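Handheld gripper demos vs teleop – our numbers so far
Forum > Manipulation > Data and methods

kalard_bench
Posting a result for comment. We trained the same pick and place policy twice, once on 400 demos from the handheld grippers and once on 409 teleoperated ones from the arm. Same network, same training time. Over 22 trials each, the handheld policy finished 2 fewer than the teleop one. Collecting the handheld set took an afternoon, against most of February for the other.

Method is nothing special. Two-finger gripper, wide lens behind the fingers, square markers on the grippers for working out relative pose. We work in an ordinary room with a brick wall down one side and a white table against it.

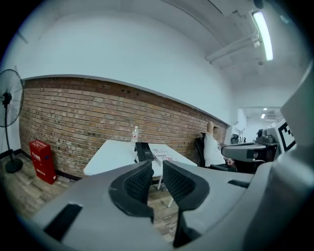 Re: Handheld gripper demos vs teleop
ormsby_tom
Two trials out of 22 is noise. I wouldn't call that a result either way. Did you randomise the start positions, or put the objects back by eye?

Re: Handheld gripper demos vs teleop
kalard_bench
By eye, from a printed grid. Fair point on the noise. I'm not claiming they're equal, only that the gap is small for the time saved.

Re: Handheld gripper demos vs teleop
jodow
I'd worry more about the background. If every demo has the same wall and the same table in it, the policy can lean on those. We had one at Zellton that fell apart when we turned the bench round.

Re: Handheld gripper demos vs teleop
Zaid Haddadin
I did the collection on this one. We did think about that, so people and kit stay in the room and the grippers get carried about between takes. It's the same room, though, and a fixed marker pattern is easy to learn if it keeps turning up in view. 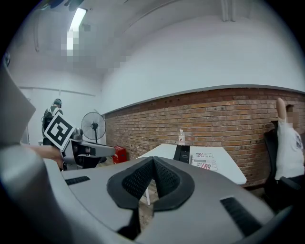

I'd like to mask the markers out before training and run the whole thing again. My guess is it costs us a bit on the handheld side and nothing on teleop.

Re: Handheld gripper demos vs teleop
ormsby_tom
Masking is worth doing but it won't fix the trial count. Do more trials first.

Re: Handheld gripper demos vs teleop
jodow
Disagree, change the room first. More trials in the same place just gives you a tighter number for the wrong question.

Re: Handheld gripper demos vs teleop
kalard_bench
We can get a second room next month. Will do the masked run before then and post both tables in this thread.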